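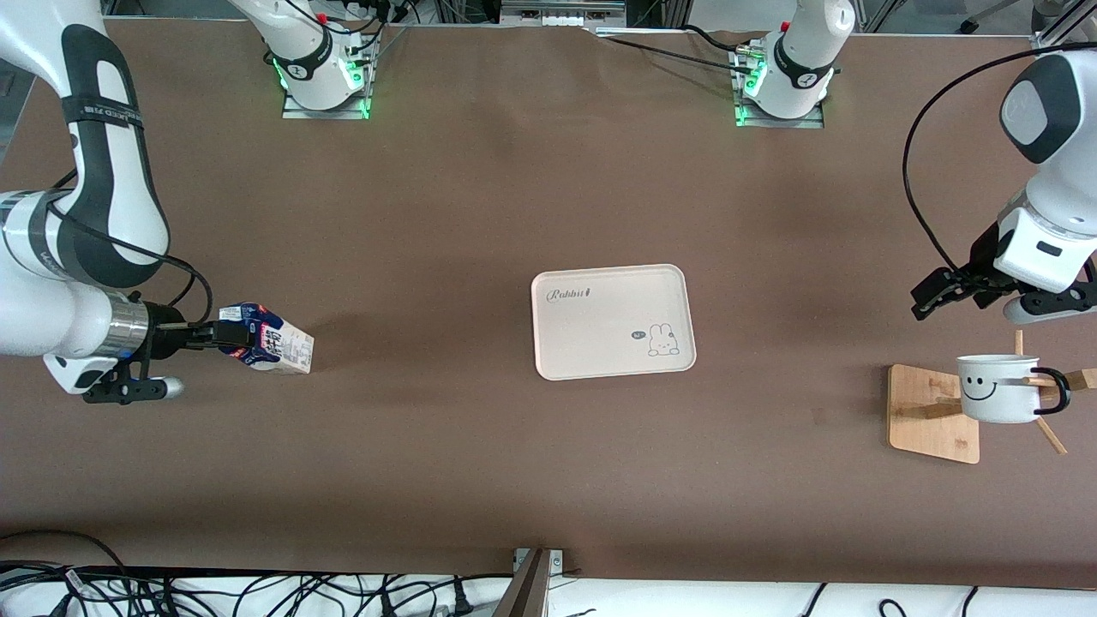
Setting a Snack Tray

Courses > Home and Table Service > Unit 3 handout
3 min read

The tray goes down first, before any food or drink leaves the counter. Put it in the middle of the table with the long side toward the guest. If the tray has a picture or writing on it, turn it so the guest can read it. Ours is the pale pink one with the word "Rabbit" in one corner and a bunny lying down in the other.

Brown paper on the table should lie smooth, with no folds under the tray.

Drinks. Small cartons hold 200 ml in this unit. Carry them level and stand them upright at the top right of the tray – straw side out. Do not squeeze the middle of the carton.

Food. The plate or bowl goes lower left. Leave the raised rim clear on all sides. Napkin under the plate, folded once.

Clearing. Carton off first, then the plate, then the tray. Wipe the tray flat, rim last.

For next time: read the Munditis sheet on wiping and drying, and bring your layout sketch to T. Omerović.

Related handouts
Folding Napkins
Carrying Two Plates
Table Coverings: Paper and Cloth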